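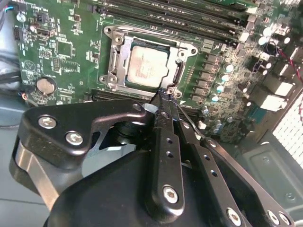
*Processor seated in its socket, retention frame open.*

Painted tins fail at the rim first. The lid rubs against the body each time it is opened, and a soft acrylic film will lift there within weeks. Stakine, a small craft studio, has tested primers for this on biscuit and tobacco tins, and its notes were issued on 12/25/24.

The bare metal is washed, dried and keyed with 400 grit paper. One thin coat of Deltlow metal primer follows, left overnight. Two coats of colour go on top, then varnish.

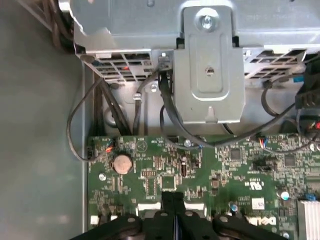

The rim itself is left unpainted for a depth of 3 mm. Masking tape gives a clean line, provided it is pulled while the last coat is still tacky. On test lids opened and closed 3000 times, the masked rims held; fully painted ones had chipped by 536.
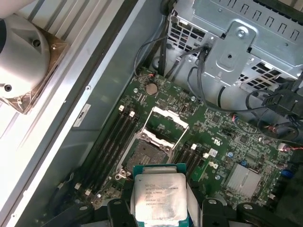

**Saavedra Decorative Crafts Club — Tins and Boxes Section**

Varnish choice matters less than drying time. Gorkine satin and a plain gloss wore equally well after a week on the shelf. Tins closed the next day stuck fast, and the paint came away with the lid. Members may borrow the test lids until the end of February.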